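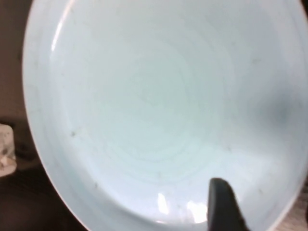
Soup Lunches Are Back at Nernonwood

What a start to the season! The first soup lunch brought 219 of you through the doors of the old schoolhouse, and by half past one we had run out of bread, butter and very nearly chairs. Thank you to everyone who perched on the piano stool or ate standing up in the porch.

Fiorella Sanna made her minestrone again (the one with the parmesan rinds in it, and yes, she has finally agreed to write the recipe down). Edem Sarpong's groundnut soup went even faster, and I only got a taste because I was on washing-up and there was a spoonful left in the pot. It was wonderful – warm and peppery without blowing your head off.

We have 16 soups pencilled in between now and the end of March. Hatice Altıntaş is doing red lentil with dried mint in January, and Sobia Bangash has promised a chicken and sweetcorn that her children ask for whenever anyone in the house sneezes. If you have a family soup you'd like to share, please do put your name down on the sheet by the kitchen hatch. You don't need to have cooked for a crowd before, as Amerley Nyarko will help you scale it up and she knows exactly which of our pans catch on the bottom. 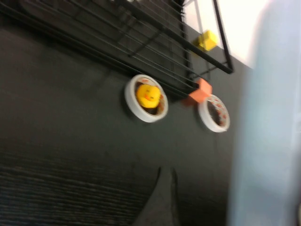

On the day

A few of you asked about the cookbook on the welcome table. It was put together by the Breltidlow mothers' group in 1970 and it is a joy, especially the page on stretching a ham bone over 5 days. We tried the pea and ham from it last winter and I've made it at home ever since, with half the salt. Do have a leaf through while you queue, but mind the spine!

Lunch is served from noon until two, and it's still pay what you can. Bring a tub if you'd like to take some home. Bread bakers, we could use over 5 more loaves each time, any shape, any flour, and seeded ones always go first.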